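Adeyemi House Residents' Meeting, October
Shared kitchen, second floor

Present: Agnes Strachan (chair), Pallavi Goel (minutes), six residents. Apologies from two.

1. Last minutes
Agreed with no changes.

2. Kitchen fund
Balance is $36. Pallavi will buy dish soap and sponges out of this. Receipts go in the drawer by the door.

3. Cooking oil and sauces
Agreed that oil and sauces stay shared and are kept at the back of the counter. Anyone who finishes a bottle replaces it. Bottles should be stood up with the cap on. Spice packets go on the gray shelf.

4. Table
Agnes asked that the table be cleared by 9 p.m. The pink cloth will be washed every 2 weeks, starting Monday. Spoons and chopsticks go back in the white holder after washing.

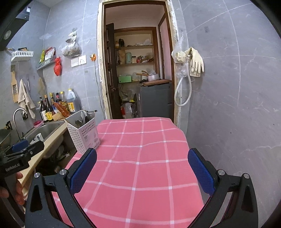 Item 4: table with pink cloth, utensil holder at the back left corner.

5. Sink
Cups are not to be left in the basin overnight. One resident asked for a second towel hook. Agnes to price one.

6. Any other business
Request for a bigger cutting board held over to next meeting.

Meeting closed 7:40 p.m.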